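The Long Way Through Luke

When Iddrisu Tsikata came to Asamoah Chapel, the congregation was used to a new sermon series every month. He told them in June that he planned to preach straight through the Gospel of Luke and that he did not know when he would finish. Two families asked if he was serious.

He was. Luke has 24 chapters, and Tsikata spent eight weeks on the first one.

"I had been picking the passages I already liked," he says. "Going verse by verse, I had to preach on tax records and family trees. I had to read more."

His week changed too. He reads the passage aloud on his first morning back at work, before he opens a commentary, and writes down every question a child might ask about it. Most of the questions end up in the sermon. The outline comes later, and he keeps it to a single page.

Ewurabena Antwi, an elder who has attended since the church met in a school cafeteria, was against the plan at first. She worried that visitors would walk into the middle of something and feel lost. Tsikata now opens with two minutes of background, and she says that took care of it.

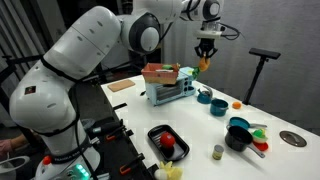 What Gets Skipped

Holidays still interrupt. Tsikata leaves Luke for Easter and for funerals, and he once stopped for a month to teach on prayer after several members asked him to. He marks his place and goes back.

He advises younger pastors to start with something short, such as Philippians or Ruth, and to tell the church leaders ahead of time how long it may run. He also suggests keeping the old notes. His own fill a cabinet in the church office, and he is on chapter 15.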